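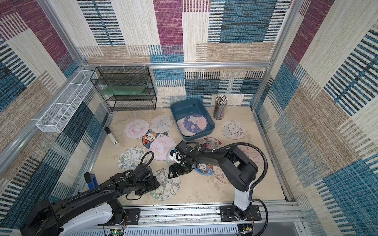 Loredana Monti writes that she used to stack the round mats straight onto the shelf, and by the end of the month the same three came out every time while the rest stayed at the bottom. She asks whether the tray should be filled first. It should, and the steps in this section have been put in that order.

3 min read

Section 3. Clearing the Floor and Filling the Tray

This section applies to the round printed mats kept with the Besberg tray, the wire rack and the wall basket. It covers the daily clearing of the floor area and the placing of mats in the tray. Washing is covered in Section 4.

Before you begin

Check that the tray is flat on the floor and close to the back wall. The pencil cup should stand to the right of the tray, upright, where it will not be knocked when mats are lifted. The rack stays in the back left corner.

CAUTION: Do not lean mats against the pencil cup. A full cup is top-heavy and may tip.

3.1 Spread the mats so that each printed face can be seen. Mats may overlap slightly at this stage. Turn any face-down mats over before sorting.

3.2 Choose the first mat for the tray. Users who sort by picture generally begin with the animals – dogs, cats and rabbits – and leave floral designs for a second round. Any order is acceptable if all users of the area keep to it.

3.3 Lift the mat by its rim and lower it into the tray with the printed side up. Do not drop it from a height or slide it over the raised side, as repeated rubbing will wear the print.
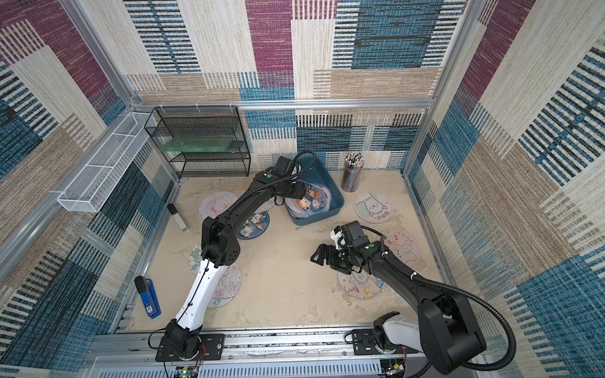 3.4 Add further mats one at a time. Each mat should rest inside the sides of the tray. If one leans against the side, lift it out and lay it down again.

3.5 Leave the remaining mats in the open area in front of the tray until the first group has been checked. Mats that are stained or bent at the rim are set apart for Section 4.

NOTE: The wall basket is narrow and is intended for light items only. Mats are not to be stored in it. The middle tier of the rack is reserved for the flat green panel and should carry nothing else.
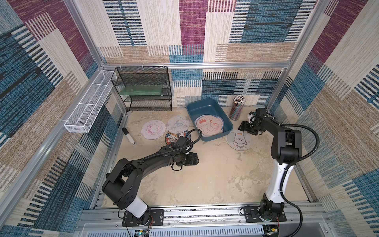
Besberg, March

Supplementary notice to Section 3. Following comments from users of the Trekow edition of this guide, the limit for a single stack has been lowered from 46 mats to 39. Larger sets should be divided between two trays. The limit applies to stored stacks only and does not affect mats laid out for sorting.

Kenneth McIver has also asked that dark mats be looked for separately before the floor is declared clear. They are easily missed when they lie partly under a paler one. Step 3.6 has been added for this purpose.

3.6 Raise the edge of each mat left on the floor and check beneath it. Bring any hidden mat into the open before continuing.

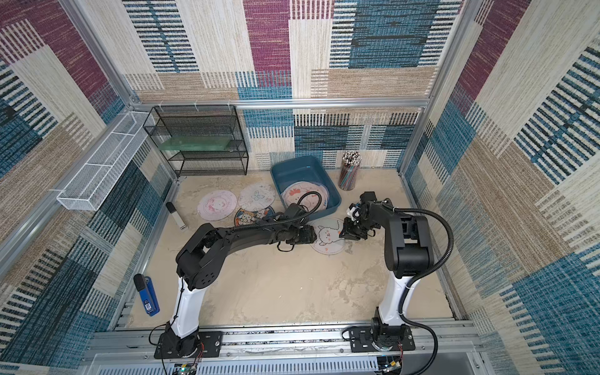
Fig. 3-4. Round mats in front of the tray, with the rack at back left.

3.7 Place the last mats in the tray, wipe the floor area with a dry cloth, and return the tray to its position near the back wall.

CAUTION: Do not carry a full tray with one hand. Use both hands and keep the tray level.

If mats are left over, refer to Section 5, Additional Storage.

2 comments · 3 shares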